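Section 7. Running the suturing station on open day

I wrote this part after our January visit day, when I had to explain everything twice. Keep it next to the console and you'll be fine!

1. Switch on the monitor before the console. Samina Bukhari likes it the other way, but then the visitors stare at a blank screen while you talk.

2. Seat your guest and set the armrest. Kids usually need the stool at its highest notch.

3. Let them move the grips with the clutch held down first. Everybody yanks — let them get it out of their system.

4. Release the clutch and have them open and close the jaws a few times, nice and slow.

CAUTION: Visitors never handle the needle with their fingers. Only you or Deepak Singhal load it.

5. Now show a stitch yourself. Tie one knot, trim the ends, then carry on with the thread and talk as you go (people love the close-up, so stay zoomed in).
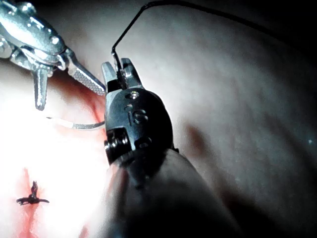

Fig. 2. Thread held in the jaws, with the needle and a tied knot to the left.

6. Point out the knot on the screen and ask your guest to bring one jaw tip near it without touching.

NOTE: If the thread slips out of view, zoom out before you go looking for it. I once chased mine all over the place with a full line waiting.

7. Park both instruments, hold the clutch and call the next person over.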